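Inovstead says it has sold the first hull of its Vurevis 39, an aluminum explorer yacht the builder describes as "ready for any ocean." No buyer is named, and the company would not say whether a deposit has been paid.

The 39-meter boat is due for delivery in three years, from a shed that has so far launched nothing longer than a day ferry. Three guest cabins and a full-beam owner's suite are planned on the lower deck.

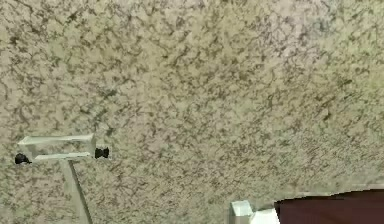 Inovstead founder Bienvenido Fajardo said the design would cut fuel use "dramatically" compared with similar yachts. Asked for a number, his office pointed to computer modeling by the design studio Espiritu. The results have not been published, and tank tests have yet to be booked.

The yard also claims that 90 percent of the engineering is complete. That sits oddly with its own spec sheet, which still lists the engines and stabilizers as "to be confirmed."
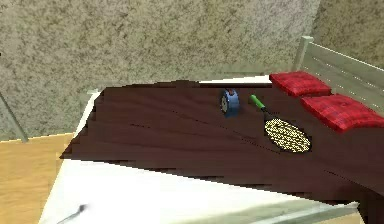
Maribel Huanca, a broker at Ultell, said she would wait for metal to be cut before getting excited. "I've seen a lot of first hulls sold on paper," she said. "Some of them are still on paper."

Inovstead expects to lay the keel in August. It gave the same month last year for a smaller model, which has since dropped off its website.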